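Cuaderno de taller – evaluación kit Tondport (pinzas de mano + software)
30 jul 2020

Sigo con lo del kit. Kerstin Bakke quiere una opinión antes de que se acabe el periodo de prueba y Halvard Nordin ya ha preguntado dos veces por el presupuesto. Apunto todo aquí y luego lo paso a limpio, o no.

Lo que ofrece Cilonel (según su hoja, versión corta):
– dos pinzas de mano, izquierda y derecha
– licencia de captura para un puesto
– soporte por correo, respuesta «en horario laboral», sin más detalle
– repuesto de yemas aparte. No dicen precio. Preguntar.

El paquete de Vindar sale más barato pero solo trae una pinza y para lo nuestro no vale, las tareas son a dos manos casi todas. Lo dejo como plan B.

Montaje

Sin drama. Emparejar las dos pinzas costó más de lo que dice el manual, la derecha no aparecía en la lista hasta que reinicié el programa. Anotado para el informe. El manual en castellano está traducido a trozos, usar el inglés. Ojo con el capítulo de calibración: los pasos 3 y 4 están al revés.

Calibración: primer intento, error 303 al cerrar del todo la izquierda. Segundo intento bien. No he conseguido repetirlo. He escrito a soporte, sin respuesta de momento.

Grabaciones

Llevamos casi 101 episodios guardados entre Kerstin y yo, de los 1,000 que caben en la licencia de prueba (la coma es suya, son mil). Los cortos se guardan bien. En los largos el programa tarda en cerrar el fichero y no avisa de nada, parece colgado. No tocar, esperar.

Peso: con la pinza en alto un rato se carga la muñeca. Kerstin dice que a ella no le molesta. A mí sí, sobre todo la derecha. Hacer tandas de 8 episodios y parar.

Exportación: el formato propio se convierte con el script de Karpenko, que hubo que retocar porque esperaba otro orden de columnas. Subido a la carpeta común, versión con mi nombre. Halvard, no uses la vieja.

Tarea de hoy: snacks y caja

Mesa con el mantel blanco de cuadrícula negra, la caja roja abierta a la izquierda y los snacks en montón a su lado. La tarea es meterlos en la caja usando las dos pinzas. Hay envoltorios de todo tipo, barrita, bolsas, un caramelo pequeño en papel dorado, un palito largo. Eso me interesa más que los cubos de prueba del kit, que son todos iguales y no enseñan nada.

Dudas que tengo que mirar al revisar:
– si la yema azul marca los envoltorios metalizados
– cómo entra el palito, de punta o tumbado
– las arrugas del mantel, si enganchan la mordaza al acercarse bajo
– la esquina rota de la caja, mejor cambiarla por otra si hay o reforzar con cinta

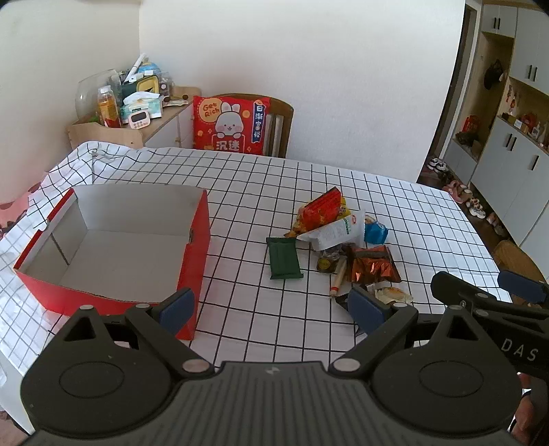

Pendiente

1. Contestacion de soporte por el 303. Si no llega, llamar.
2. Precio de las yemas de repuesto y cuántas vienen por bolsa.
3. Preguntar a Cilonel si la licencia va atada al ordenador o a las pinzas. En la hoja pone las dos cosas en sitios distintos.
4. Repetir la tarea con otro mantel, liso, para comparar.
5. Kerstin: pasar tus notas de las tandas, las tengo a medias y no entiendo la letra.
6. Halvard: el presupuesto sin el soporte ampliado, creo que no lo necesitamos el primer año.

Mi impresión por ahora: el hardware bien, el programa regular. Yo lo compraría si arreglan el cierre de ficheros, pero qeu lo digan por escrito. Sigo con las tandas cuando cargue las baterías.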